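Family Allowance in Kavside: Frequently Asked Questions

The family allowance rules changed in April, when the two-child limit was dropped. The answers on this page cover the points parents have raised most often with our advice desk. They apply to families living in Kavside only. If you live in Relen or Gisler, your own district office can tell you what applies there.

What has changed?

Until April, the allowance was paid for the first and second child in a household and stopped there. It is now paid for every child under 16. The limit had been in place for 12 years, and families with three or more children got nothing extra for the younger ones.

How much is the allowance?

It is 78 a month for each child. The rate is the same for the first child and for any who come after.

Do I have to apply again if I already get it?

Not for the children you are already paid for. You do need to add a third or later child yourself, using form 4. The district has the birth records, but it does not match them to allowance claims.

Will the money be backdated?

Payments for a third or later child go back to April, provided the form reaches the office before the end of the year. Nothing is paid for the years when the limit applied. Several parents have asked whether they can appeal on this point. They can't, as the old rule was lawful while it stood.

How many children does this affect?

The district's own count is 3,199 children who were left out under the old limit and now qualify.

My children live with me half the time. Who gets the allowance?

One parent has to be named as the claimant for each child. Where there are two or more children, each parent may claim for one of them if both agree in writing. If you can't agree, the office looks at where the child is registered with a doctor.
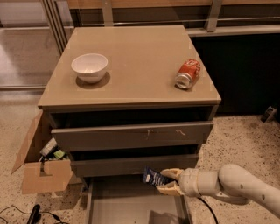

A chest of drawers with a bowl and a drinks can on top.

Does the change cover adopted and foster children?

Adopted children are covered from the day they move in. You don't have to wait for the final court order — the placement letter is enough. Foster children are paid for under a separate scheme and can't be claimed for here, even if they have been with you for years.

We are expecting a baby. Can we apply early?

No. The form asks for a birth certificate number and will be sent back without one. You have three months after the birth to apply without losing any money.

Is there an income test?

There is no income test. Viera Šimek, who runs the advice desk, says this is the question she answers most, usually from people who were refused the old housing supplement and assume the two are linked. They are separate, and getting one makes no difference to the other.

Why was the limit dropped?

The council report gave falling school rolls as the main reason, along with a shortage of people of working age. Councillor Weronika Olszewski, who put the motion forward, also argued that younger brothers and sisters were being treated unfairly. The vote was close, and some members wanted a lower rate for the third child onwards — that amendment failed.

Where do I get the form?

Paper copies are kept at the library and at the Zuvance Street office, which closes at 4 p.m. You can hand the form in at either place. Keep the receipt slip until the first payment arrives.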